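Rereading Minari

13 Sep 2019

I finished Larysa Moroz's novel Minari for the second time last night. The first time was in August, on trains, which is a bad way to read a book with this many cousins in it. 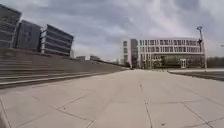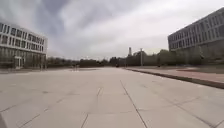
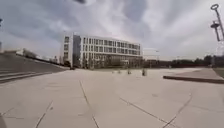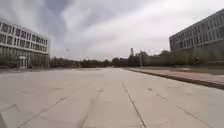

Gray skies, all four.

Minari is 402 pages long and follows a family of printers in a river town called Jatdale. The father sets type for a newspaper he can't stand. His daughter writes its obituaries and starts to add things to them – small kindnesses at first, then whole careers. Most of the book is about what happens when the families begin to believe her.

Moroz worked as a proofreader until she was past 40, and I think it shows. She is very good on the dull parts of a job. Chapter 20 is almost entirely about correcting one page, and I read it twice.

The middle still drags. There is a long visit to an uncle in Ruddock that could be half the length, and the letters he reads out loud all sound like Moroz. Adebayo Aliyu, who lent me the book, thinks the letters are the best part. We have agreed to leave it there.

I had forgotten the ending. The daughter has to write her father's notice and gets 91 words for it. Moroz prints it in full, with no comment, and then goes on for one more chapter about the sale of the press.

Her first book, Clakura, is stories. I have a copy on hold at the library and will write something when it comes in. If anyone has read both, tell me which order you would suggest – Adebayo says stories first, but I've already missed that.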